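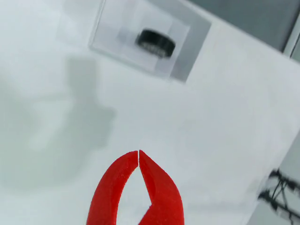 Sânziana Bratu wrote to us that she had a budget for one arm, one set of fingers and nothing else, and asked if this is enough to start. We receive this question often, so we put our answer on the product page. One arm with one set of fingers will start. After a few weeks most buyers come back for the parts in the second half of this page, and then they pay the shipping two times.

Ikex Bench Package, two-arm version

The Ikex package is for small labs, schools and workshops that want to handle light parts on a flat surface. You can order it complete, or you can order the arms later and begin with the fingers and the mounting parts. All items are kept in our store in Ulen and are packed there.

What is in the package

Gripper housing, black, for two fingers
Finger pair, red, printed, in standard shape
Adapter plate for the wrist
Cable set with clips
Four spare screws for each finger
Printed manual in English

The arms are not in the package price. We work with the arm you have, if the wrist plate is on our list. Please send us the model name before you order, and we will answer if the adapter exists. If it does not exist, we can make one, but you should plan more time for it.

Prices

Package without arms: 543 euros
Extra finger pair: 57 euros
Camera stand with adjustable arm: 167 euros
White mat, large: price on request, it depends on the size

Prices are without tax and without shipping. They are valid until the end of October. After this we will have a new price list, because our supplier of cables has changed his prices.

About the fingers

The fingers are a wearing part, and you should budget them like this. A school which uses the gripper one afternoon in the week may keep the same pair for the whole year. In a lab where the arm runs every day, the inner edge becomes smooth sooner and small parts start to slip. We advise to order one extra pair with the first order. The change is made with a small hex key and you do not need to remove the housing.

Two shapes of finger can be mixed in one housing. Some customers like a curved one on the left and an angular one on the right for flat blocks and round parts together. Please write this in the comment field of the order form, otherwise we send the standard pair.

We do not sell the fingers for food, for medical use or for hot parts.

Planning the space

Before you order, please measure your room. With two arms on one mat it is necessary that both can reach the middle, and also that a person can walk behind the mat to reach the camera stand. Many customers measure only the mat and forget the legs of the stand.

Cables take more place than people think. Leave enough length that the arm can turn fully at every joint. A cable which is fixed too short will pull on the connector, and a new connector costs more than a longer cable. For the camera, a cable which comes from above is better than one on the floor.

A shiny floor or a big window can disturb the camera. A mat in one light color helps with this. We still advise to make a test at the hour of the day when you will really work.
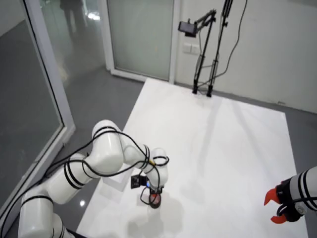 Adebisi asked under the old version of this page why we recommend the second arm, when one arm with a tool changer does the same work for less money. It is a fair question. A tool changer is a good choice if your tasks come one after another. The second arm is better if one tool must hold the part and the other must do something with it, or if two people want to prepare different tools and not wait. If you are not sure, buy the package for one arm and keep a free place on the mat. The second gripper housing can be added later with the same cable set.

Compatible parts

The Nako cup tool can be ordered with the same adapter plate. It is sold separately and has its own page with sizes. A sensor bracket for the side of the tool is also available. The sensor itself is not included.

Delivery

Items in stock leave Ulen in 4 working days. Special adapters need about three weeks. Schools can pay by invoice after delivery, other customers pay before. We send the tracking number by e-mail.

Returns

You can return unused parts in the first 30 days. Fingers which were already mounted we cannot take back, except if they have a defect. In this case please send us a photo first, and keep the broken finger until we answer.

Page updated 25 June 2025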